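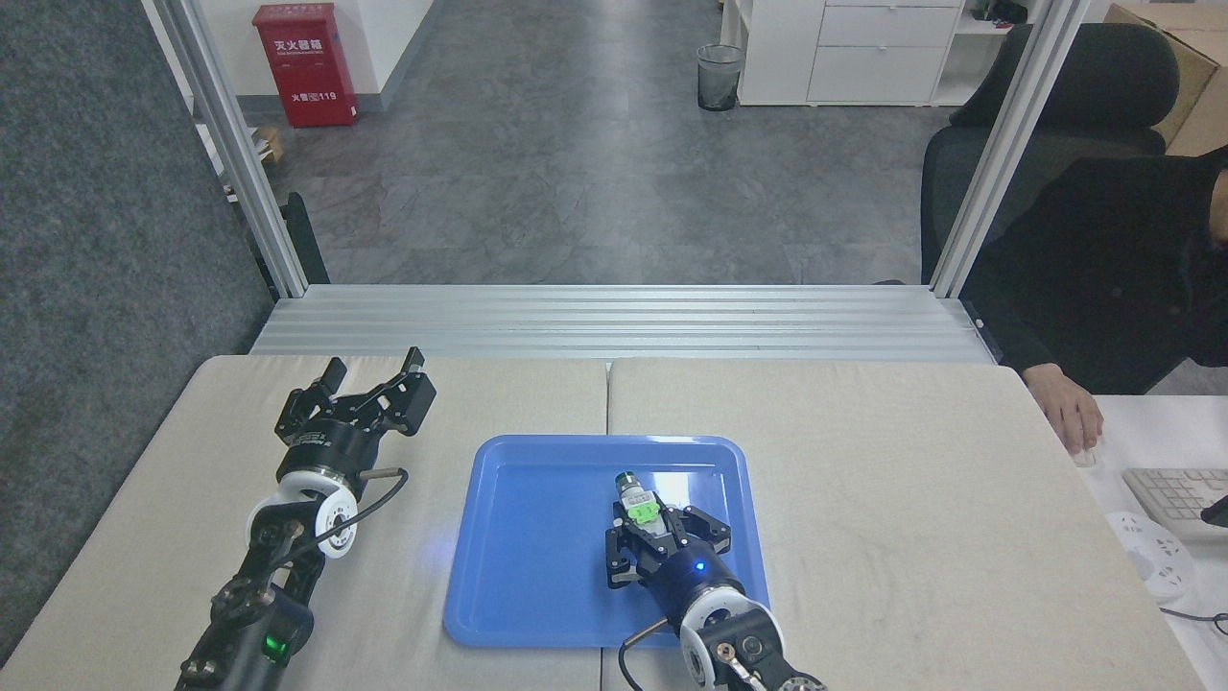 Search this site Enter keywords Go

Housekeeping Skills, Unit 3: Trays and Small Bottles
Instructor: Marlene Ruppert
Room 113

We use cookies to improve your visit. Accept Settings

A tray gives small bottles one place to stand. It catches drips, and it lets you lift the whole group when the table needs wiping. For this unit we use plastic trays with a raised rim. Flat boards are covered in March.

Setting up

Put the tray in the middle of the table with its long side facing you. Wipe the tray first, then dry it. A bottle put down on a damp surface leaves a ring and the label starts to lift.

Check each cap before the bottle goes on the tray. Hold the bottle by its body – a loose cap will come off in your hand. Lower it straight down and let go once the base is flat.

Turn labels to the front. Tall bottles go at the back. Leave a finger's width between bottles so that one can be taken out without knocking the next.

Sizes

The Ollow tray in the supply closet is 310 mm long and 200 mm wide. The Jilik tray is a little shorter but has a higher rim – use it for oils and anything that pours badly.

For next class

Read the Fawzy handout on labels, pages 3 to 8. Bring one small bottle from home, closed, with the label still on. Write down where it is normally kept and what stands next to it.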